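How to Clean Out and Reorganize a Junk Drawer (and Keep It That Way)

Last updated: 13 January 2025

I put off our kitchen junk drawer for the better part of a year, and I suspect you have one just like it. Ours sits to the left of the stove, and by last November it had gotten so full that you had to slide a hand in flat and push things down before it would open. My sister-in-law Sheila came for the weekend, went looking for a pair of scissors, and came back with a bent fork and a look on her face. So that was that, and I spent a rainy afternoon on it, and I've been doing drawers for friends and neighbors ever since (I enjoy it far more than I should!).

You'll want an hour and a half the first time. You don't need to buy anything yet, so please stay out of the store until you've finished the sorting part. I bought a set of bamboo trays before I measured, and they're still in the garage.

What you'll need

An old towel or bedsheet
A damp cloth and a little dish soap
A tape measure
A trash bag and a box for things that belong elsewhere
A few small boxes, jars or lids you already own

Step 1. Empty the whole thing

Spread the towel on the table and take everything out, right down to the crumbs. It's tempting to leave the back corner alone because it's "mostly fine," but the back corner is where I found 14 dead batteries, so do go all the way. If the drawer lifts off its runners, carry it over to the sink and wash it there. Warm water and a drop of soap will do nicely, and then let it dry all the way before anything goes back in. Mine took until after supper.

Step 2. Sort by what you do with it

Most people sort by what a thing is, and you can do that, but I like to group by the job. Tape, scissors and string all go together, as they come out together when there's a package to wrap. Matches go with birthday candles. The little screwdriver goes with the spare screws and picture hooks. Anything you can't name goes into an envelope with the date on it, and if you haven't opened it by next winter, out it goes.

Step 3. Measure, then divide

Measure the inside of the drawer, and don't forget the height, with the drawer pushed most of the way in. Ours is 23 inches deep, a lot deeper than it looks from the front. Then set your boxes and lids in and shuffle them until they sit snugly. I like one narrow section at the back for the things we seldom need and a big one up front for everything else. If you're handy you can cut a strip of thin wood for a divider, and a bit of museum putty under each end will hold it. 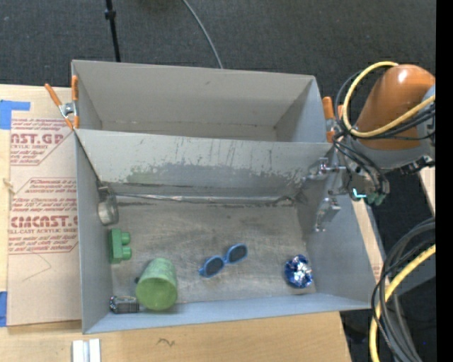 A narrow compartment behind a larger one, in sheet metal.

Step 4. Put it back, a little at a time

Start with what you reach for every day and stop when the drawer is comfortable. You should be able to see the bottom in a few spots. Whatever is left on the towel goes in the box, and the box gets walked around the house that same evening, before it turns into a second junk drawer in the hallway (ask me how I know).

Keeping it up

I go through ours on the first of the month while the coffee brews. Pens get tested on the back of an envelope, old receipts get tossed, and stray rubber bands go back in their jar. Sheila was here again over the holidays and found the scissors on her first try.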